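Subject: Re: Old newsletters onto the computer, worth the bother?
From: Fiachra Ó Flaithearta
To: the Plisport local history list

Bernadette Cullinane wrote:

> Does anyone still want the paper newsletters? I have the lot
> from Flanagan's attic, 6 boxes, and my back room is full. Kieran
> says scan them and be done with it. Úna says never throw out
> paper. I can see both sides and I can't see my floor.
> Is it worth the bother, and who would ever read them?

Bernadette, yes, yes, a hundred times yes! I'd read them for a start. I took the top box home in June and meant to look through it for an hour after tea, and the next thing it was ten past one in the morning and I was deep in the great row over the harbour clock (it ran for four issues, and the letters get ruder each time).

The early ones are typed on thin paper and the ink has gone brown, but they scan beautifully if you put a black sheet behind each page to stop the other side showing through. I tried 300 dots to the inch and it's plenty for the text. The drawings want more. Gráinne Ó Dálaigh's mother did the little boats at the head of each number, and you want to see every line of the rigging.

I've typed up one of the later ones in full so you can all see how it might look on the website.

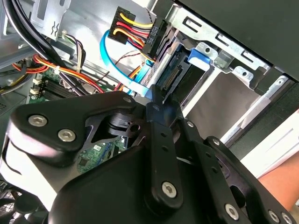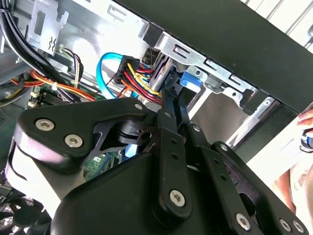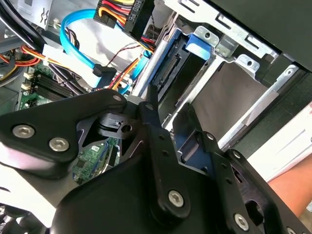
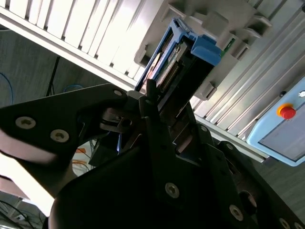 Plisport Newsletter, no. 41, page 6

FERRY NOTES. The winter timetable is pinned up in the Lovik tea room and there is a copy in the library porch. The last boat is earlier than last year, so mind yourselves.

LOST AND FOUND. One brown glove, left hand, found on the slip. Would whoever has the right hand please ring Mrs Ó Dubhghaill, as she is tired of looking at it.

FROM THE GARDENS. Kieran Mulligan had leeks as thick as his wrist and would like it known that he used seaweed and nothing else.

Isn't it grand? I laughed out loud at the glove. And the leeks! Kieran, do you still use the seaweed?

Now, the practical side. By my sum there are 2000 pages in the boxes, give or take whatever the mice had. I can manage a box a month if somebody else checks the names, and they do need checking — the scanner's reading software turned "Ó Dubhghaill" into "O Dublin Gull" every single time. Úna, you might like to know you are now a bird.

I'd keep the paper too. The library has dry shelves upstairs and Gráinne is going to ask about them. Scans are lovely for searching but I'd hate to lose the pencil notes in the margins, some of them in Irish and very faint.

Two things I'm after, if anyone has them: numbers 12 and 17, and the summer special with the fold-out map of the old field names. Look in the dresser drawers, that's where mine was.

Fiachra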